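Folding Night Is Back, and the Tank Tops Are Winning

If you missed the last folding night at the Bedska Street hall, you missed a good one! We had 14 people, two long tables and more summer clothes than I thought this neighborhood owned. Hazel Ridgeway ran the whole thing again, and she has finally converted me on sleeveless tops.

I used to roll mine into a ball and push them to the back of the drawer (I know, I know). Hazel's way takes a few seconds. Lay the top out flat on something soft, a bed or a blanket, and smooth it from the neck down to the hem with the side of your hand. Fold one side in toward the middle so the armhole disappears, then do the other side the same way. Tuck the straps down, bring the hem up to meet them, and fold once more.
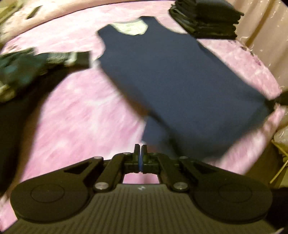
The smoothing is the part I always skipped, and it makes such a difference. Plain dark tops are great to practice on - the fabric tends to be forgiving, and once you have a few of them done you can start a stack and see right away which ones came out wider than the rest. Mine were all over the place at first. By the end of the evening I had a pile I was proud enough to carry home on my lap.

A few of you asked whether to sort by color or by type. Hazel sorts by type first and then puts the dark things together, and I've copied her. My drawer opens all the way now!

We also filled bags for the Prendance clothing swap with whatever people decided they were done with - 134 pieces altogether, all folded, which made the swap team very happy.

The next folding night is in October, same hall, and we'll be moving on to sweaters. Bring a blanket to work on if you have one, and a few things from the bottom of the drawer.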